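Updated 2021-02-07. Replaces the June sheet on small metal racks and hooks.

# Cleaning and keeping brass and gold-finish metal

Most damage to household brass is done during cleaning. The first job is to find out what the surface is, then use the mildest method that works.

## Identify the metal

Hold a magnet to the piece. If it pulls, the core is steel and the gold color is plating or paint. If it does not pull, the piece may be solid brass, or it may be plated zinc or aluminum. Check a worn spot, such as the underside of a foot or the inside of a hook. Yellow metal all the way down means brass. Gray or white showing through means a plated part, and no abrasive of any kind should go near it.

Next, look for lacquer. Lacquered brass has an even shine with dark spots or thin brown lines where the coating has failed. Put a drop of metal polish on a cloth and rub a hidden area. A black smear on the cloth means bare metal. A clean cloth means the coating is still there.

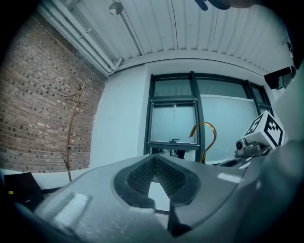 ## Washing

Applies to all types.

1. Dust with a dry, soft brush.
2. Mix a few drops of dish soap into a bowl of warm water.
3. Wipe with a damp cloth. Do not soak hollow parts, felt pads or anything with a glued joint.
4. Rinse with a second cloth and clean water.
5. Dry at once. Use a hair dryer on low for threads and seams.

Hard water leaves white marks at the joints. Distilled water for the rinse avoids them. A liter lasts for many small pieces.

## Removing tarnish (solid, bare brass only)

For light tarnish, make a paste of equal parts flour and salt with enough white vinegar to bind it. Leave it on for 9 minutes, then rinse and dry. Longer contact gives a pink cast, caused by zinc leaving the surface. If that happens, a light pass with metal polish normally takes it off.

For heavy tarnish, use a cream polish and a cotton cloth. Work along the length of a rod, then finish with a clean part of the cloth. Old polish that has dried green or white in corners comes out with a wooden toothpick dipped in mineral spirits.

Lauri Räsänen, who restores lamps at Turunen, skips the vinegar on anything thinner than a pencil and goes straight to cream polish. His view is that thin stock is usually full of solder joints, and acid left in a joint keeps working after the rinse. I have had one joint go green this way and have no reason to argue.

## Scratches

Bare brass can be sanded wet. Start at 300 grit only if a fingernail catches in the scratch; otherwise start at 1000. Finish at 3,000 and then polish. Keep the sheet wet and change it when it stops cutting. Plated and lacquered parts cannot be sanded without losing the finish.

## Straightening bent wire and rod

Brass hardens as it is bent. A hook that has been opened and closed a few times is likely to crack on the next try.

- Bend cold, by hand, in small steps.
- Pad plier jaws with leather or two layers of masking tape.
- Support the rod close to the bend so that the joint does not take the load.
- Stop if the surface turns dull and grainy on the outside of the curve. 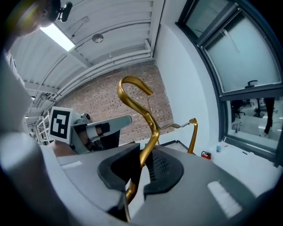 Annealing softens the metal but will discolor it and melt soft solder. Leave it for parts that can be taken off and cleaned up afterward. Plating on a tight bend may flake whatever method is used.

## Protecting the finish

Paste wax is enough for indoor pieces. Apply a thin coat, wait until it hazes, and buff. Renew it when water no longer beads. Spray lacquer lasts longer but has to be stripped in full before the next cleaning, and it shows every fingerprint left under it. Wear cotton or nitrile gloves from the last wipe with alcohol until the coat is dry.

Do not wax surfaces that touch food.

## Storage

Wrap in acid-free tissue or washed cotton. Newspaper, wool felt and rubber bands all mark brass. Put a packet of silica gel in the box and keep the box off a concrete floor.

Corrections to Jarmo Lindqvist. The grit table for steel is on a separate sheet.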